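Kendeo Clinic gets going on blood pressure

I've been bugging our front office for months to let me write something for the news page, so hi, it's Kirstin Geddes, one of the nurses at Kendeo Family Clinic! We've signed up for a home blood pressure program that started in July, and I think it's going really well so far.

Patients who join borrow a cuff from us for 21 days and take a reading every morning and every night (sitting down, feet flat, no coffee first — sorry). Then they come back in and go over the numbers with me or Dr. Vekik. We've had 674 people ask about it, way more than I figured we'd get in a town the size of Fukberg. 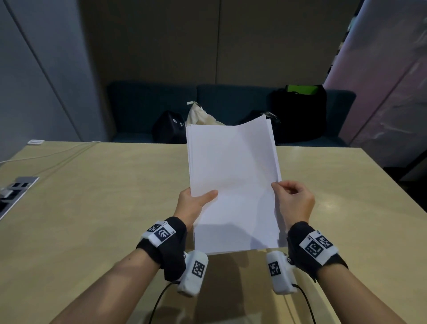

Signing up takes one short visit, and you don't need to be on any medicine to join. We'll check that the cuff fits your arm, practice a reading together and set up your return date. The logs are still on paper, and a stack of white sheets like the one in the photo goes pretty fast around here, so please bring yours back even if you missed a few days. I'd much rather see a log with holes in it than no log at all!

We're also adding evening hours at the MacBrayne Street office, 5 p.m. until the last person is seen, for folks who can't get away from work. Call the front desk and ask for the cuff program, or just grab me in the hallway next time you're in.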